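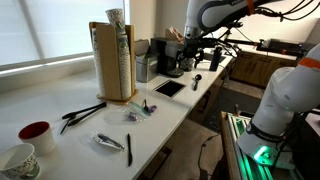

Paper cup

A paper cup is a disposable drinking vessel made from paperboard, usually lined or coated so that liquid does not soak through the wall. Paper cups are used for hot and cold drinks in offices, cafes, hospitals, schools and vehicles, and in smaller sizes for mouthwash, medicine and food samples. They are sold in nested stacks and are often kept in a holder or dispenser close to a coffee machine or water cooler.

History

Folded paper vessels were in use in East Asia long before the industrial period. The modern paper cup dates from the early twentieth century in the United States, where it was promoted as a replacement for the shared metal dipper or glass found at public water barrels and in railroad cars. Public health campaigns against the common cup led many states to ban it, and demand for single-use cups rose quickly.

Early cups were waterproofed with wax. Wax worked well enough for water and soft drinks but softened in contact with hot coffee. Plastic coatings replaced it for most purposes in the second half of the century.

Construction

Most cups are made of three parts: a sidewall blank, a bottom disk and a coating. The blank is a curved, fan-shaped piece of board cut from a printed sheet or roll. It is wrapped around a tapered form and sealed along one side seam. The bottom disk is pressed into place and the lower edge of the wall is folded over it, leaving a short skirt that lifts the base off the table. The top edge is rolled outward into a rim, which stiffens the mouth of the cup and gives a lid something to grip.

The taper lets cups nest. Makers control it closely, as cups that fit too tightly will jam in a dispenser and come out two at a time.

Cups for cold drinks are often coated on both faces, because condensation on the outside can soften the board. Cups for hot drinks are commonly coated on the inside only. Double-wall cups add a second layer of board with an air gap, and ripple-wall cups use a fluted outer sleeve for the same purpose.

Sizes

Sizes are given in fluid ounces in the United States and in milliliters in most other countries. A 12-ounce cup is a common size for takeout coffee. Espresso and sample cups are much smaller, and soup containers built the same way may be larger. Rim diameters are only partly standardized, and a lid from one maker may not fit a cup of the same volume from another.

Storage and dispensing

Cups are stored upside down or right side up, away from steam and direct sun. Long stacks are usually kept in their plastic sleeve until needed.

Dispensers fall into two main groups. Pull-type dispensers are tubes fixed to a wall or cooler, holding the stack rim down so that the lowest cup can be drawn out. Countertop holders are open racks or boxes of wood, wire or acrylic, from which cups are lifted by hand. The Horach pattern, a slatted rack with a round foot, is of the second kind. The Plallimholm is a wall tube with a flexible collar that can be adjusted to several rim sizes.

Disposal

A plastic lining makes up a small share of the weight of a cup but complicates recycling. Ordinary paper mills may not be able to separate the film from the fiber in the time allowed for pulping, and many local programs do not accept cups for that reason. Mills with longer pulping cycles can recover the fiber, which is fairly long and of good quality.

Compostable linings made from plant-based plastics generally need the heat of an industrial composting site - a garden heap is not warm enough for most of them. Water-based coatings are a newer option, intended to break up during normal pulping.

See also

Coffee cup sleeve
Disposable food packaging
Paperboard
Water cooler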